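Porte-serviettes mural Wuvemar, noir mat, 51 cm

Il y a des accessoires que l'on choisit en dernier, quand le plan vasque est posé, que les murs sont peints et que le budget commence à fatiguer. Le porte-serviettes en fait partie, et c'est un peu dommage, car on s'en sert tous les jours, souvent les yeux à moitié fermés ! Le modèle Wuvemar a été dessiné pour les salles de bains où l'on aime les lignes droites : une barre rectangulaire, deux supports carrés, du noir mat, et rien qui dépasse.

Nous l'avons longtemps proposé en finition chromée seulement. Vous avez été nombreux à nous réclamer le noir, surtout pour aller avec les robinetteries anguleuses de la collection Hokdale, et nous avons fini par céder avec plaisir. Sur un mur gris clair, avec une serviette rose, un peu de marbre gris et une vasque blanche à côté, le noir donne tout de suite du caractère à une pièce qui pourrait sembler sage.
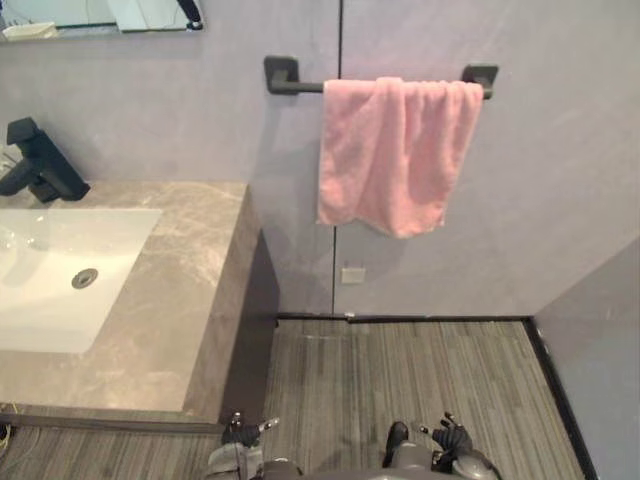
La barre mesure 51 cm de long, de quoi accueillir une serviette de toilette pliée et laisser encore de la place pour un gant ou un petit essuie-mains. Si vous utilisez de grands draps de bain, pliez-les dans la longueur, ils tomberont mieux — ou prévoyez deux barres l'une au-dessus de l'autre, en gardant assez d'écart pour que celle du haut ne recouvre pas l'autre.

Pour la hauteur, chacun a ses habitudes. Nous conseillons de viser 146 cm entre le sol fini et la barre pour une serviette longue, un peu moins dans une salle de bains d'enfants. Avant de percer, tenez la barre contre le mur, suspendez-y votre serviette habituelle et reculez de quelques pas : c'est la méthode la plus simple que nous connaissions. Pensez aussi à repérer les prises, les joints de panneaux et les arrivées d'eau.

Le sol mérite qu'on s'y arrête une minute. Les revêtements rayés, dans les gris et les anthracites, reviennent beaucoup dans les projets que vous nous envoyez, et ils s'accordent très bien avec une plinthe sombre et fine. Les rayures allongent la pièce quand elles filent vers le mur du fond, et le noir de la barre trouve ainsi un écho plus bas.

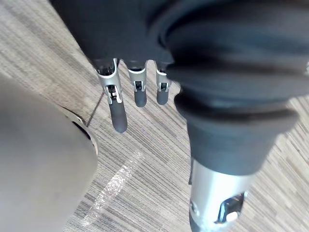 Côté entretien, un chiffon doux et de l'eau savonneuse suffisent. Évitez les éponges abrasives et les produits anticalcaires trop forts, qui finissent par lustrer le mat par endroits. Essuyez bien le dessous des supports, c'est là que les gouttes s'attardent.

Le colis contient la barre, les 2 supports, les vis et un gabarit de perçage en papier. Les chevilles ne sont pas fournies, car elles dépendent de votre mur (plâtre, brique, carreau...). Comptez à peu près 2 kg emballage compris. La version noire est au catalogue depuis novembre et se marie sans difficulté avec les patères Bangash, dont la teinte est la même.

Partagé 51 fois
2 commentaires

Dans le même esprit
Patère simple Bangash, noir mat
Mitigeur de lavabo Hokdale, noir mat
Porte-serviettes Wuvemar, chromé
Serviette de toilette Flondis, rose
Tapis de bain Flondis, gris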